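Damian Gasser
1 April 2024

1/ We moved our log collection from a pile of shell scripts to Pometo over the winter. A few people asked how it went, so I'm writing it down in one place. This is about a mid-sized setup, one team, mostly Go and Python services.

2/ Starting point: 16 services, each writing its own log files in its own format. A cron job copied them to a shared box every hour. If you wanted to follow one request, you opened several terminals and lined up the timestamps by eye.

3/ Two of the services wrote local time. The rest wrote UTC. I knew this and still got caught by it every few weeks.

4/ We looked at Wakau first. It has a good search page and the install is quick. It wants to own the log format, though, and we have one old service that we can't rebuild without a lot of work. So we dropped it after a short trial.

5/ Pometo takes whatever lines you give it and lets you write a parser per source. The parsers are small text files. You keep them in your repo next to the service, which made review easy.

6/ Setup on one host: install the agent, point it at a directory, give it a source name. The agent starts reading from the end of the file unless you set read_from to start. Set it. We lost the first morning of data on the test host that way.

7/ Writing the parsers took most of the time. Jin-sol Jin did 12 of them and I did the rest. The JSON ones are a few lines each. The old service logs stack traces across many lines, and that parser went through five versions.

8/ For multi-line entries, match on the start of a new entry. Don't try to match the end. Our entries all start with a date in square brackets, so anything that doesn't start that way gets attached to the line before it.

9/ There is a flush timeout for this. Default is two seconds. If your process pauses in the middle of a trace, the agent sends half of it and then the other half as a separate entry. We raised it to five.

10/ Request IDs. This should have been done years ago. The gateway now makes one and passes it in a header, and every service logs it as request_id. No other name allowed. We had req_id, rid, requestId and one plain "id".

11/ The rename broke a dashboard that Tahmineh Rashti's team had built on the old field. I had not told them. If you rename a log field, search for it in places other than the code.

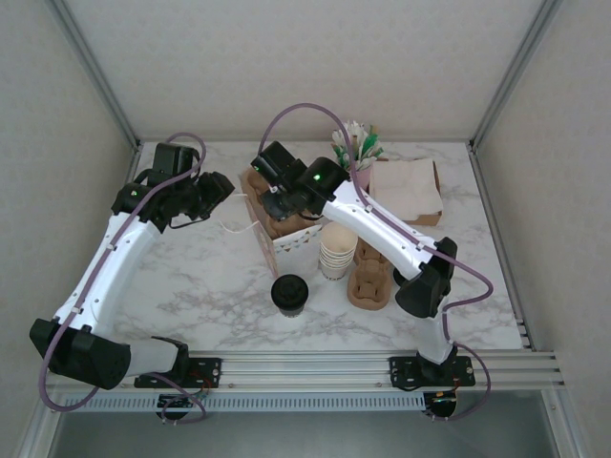

4 min read

12/ Next, volume. After the first full week one service was sending more than all the others put together. It was logging every health check at info level. We moved those to debug and the disk graph went flat.

13/ The other thing that filled the disk was retries. A client with a bad config retried with no delay, and each try wrote a full error with the request body. Nasrin Azimi found 431 copies of the same body inside one minute of logs.

14/ So we turned on rate limiting per message. Pometo does it by a hash of the message template. You need the template and the values to be separate fields or every line looks unique to it. Our Python services were building the string first and logging that. We had to go and change those calls.

15/ The change is dull but simple. Pass the values as arguments to the logger, keep the message text constant. A linter rule catches new ones. The rule flagged some tests too, and we just excluded the test folder.

16/ Secrets. Please check yours. We found one auth token in the logs, from a debug line that printed all headers. We rotated it and added a redaction step in the agent, so it gets stripped before it leaves the host.

17/ Redaction in the agent costs some CPU. On our smallest hosts you can see it. We cut the rule list down to the patterns we use and that helped.

18/ Buffering. The agent keeps a local buffer when the server is down. Ours is set to 600 MB per host. When it is full the oldest entries go first. You can make it block instead, but then your service can stall waiting on its own logs, and I don't want that.

19/ We tested this in February by turning the server off during lunch. The buffers filled, the server came back, and everything caught up. The catch-up was slow because every host sent at full speed at once. There is a setting called resume_jitter. Use it.

20/ Alerts stayed where they were, in Hassanpour. I had wanted to move those as well. Babak Bagheri argued for leaving them alone until the logs had settled, and he was right. Changing both at once would have made it hard to tell which part was wrong.

21/ Search is fine. It's fast on indexed fields and slow on free text. We index request_id, service, level and host. I tried indexing user ID and the index grew too much, so I took it out again. If you need that one, search a short time range.

22/ Saved searches can be shared by link but they don't carry the time zone. Your colleague sees the same query in their own zone. We now put the UTC time in the message when we paste a link.

23/ Things I still don't like: the config reload drops the current buffer file if the parser has a syntax error. There's a check command, and we run it in CI now, but the agent should refuse the bad config on its own. I've filed a bug.

24/ Also the docs for nested parsers are thin. The best write-up I found is in the sample configs that ship with the Desarura plugin. Even if you don't use the plugin, read those files.

25/ Rollout order, for anyone planning the same: one quiet service, then the gateway, then everything that shares a format with the gateway, then the odd ones. We kept the cron job running until the last service was over, then for another two weeks.

26/ In those two weeks we went back to the old files twice. Both times it was the multi-line parser. After that we deleted the cron job and the shared box.

27/ Someone asked about local development. We don't run the agent on laptops. Services log to the terminal in a readable format if they see a terminal, and JSON otherwise. One environment variable forces either one.

28/ Someone else asked if you can replay old log files into it. Yes, with the import command, but the entries get the import time unless the parser sets the timestamp field. Try it on a small file first and look at the dates.

29/ I'll put our parser for the old service in a public repo once I have removed the internal host names. Jin-sol's JSON one can go up as it is. I'll add the link under this post.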